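Slide 7. Why the planner needs the wrist view

Start with the setup. Tevodstead is our test kitchen, Tostari is the planner, and Sevham is the perception stack that feeds it. Most of you have only used Sevham with a fixed overhead camera. That is fine for picking from an open table. It does badly at racks.

The problem is thin wire. At 300 mm the depth map holds together. At 100 mm half of the wires drop out and the planner thinks it has free space. Pause here and let people look at the next two.

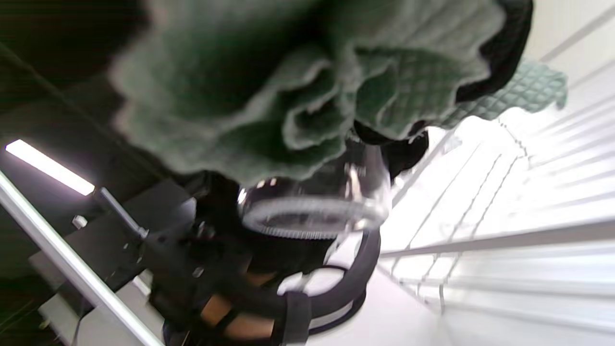
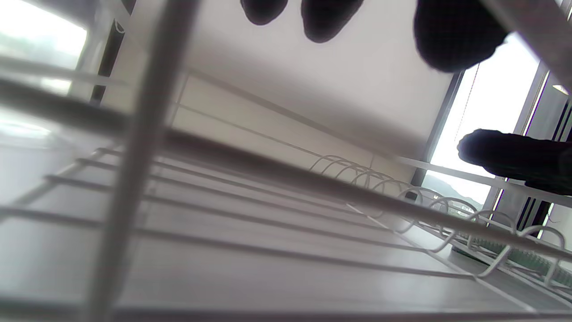 White wire rack, from the gripper camera both times.

So we stopped trusting depth close in. Sevham now fits straight lines in the color stream and passes them to Tostari as thin capsules, each with its own margin. Loops are harder – we break them into short segments and accept some waste.

Glass gets a separate mask. We do not estimate its surface at all. The planner treats the whole mask as solid until the gripper has made contact.

Numbers, if asked: the test set is 1000 clips, 900 for training and the rest held out. Do not quote success rates yet, the held-out runs are still being scored.

Mention Paul here. Paul is our replay tool, it steps through a clip and draws the planner's capsules over each image. Show the command line, skip the config file.

Next slide is timing. Go fast – the table is in the handout.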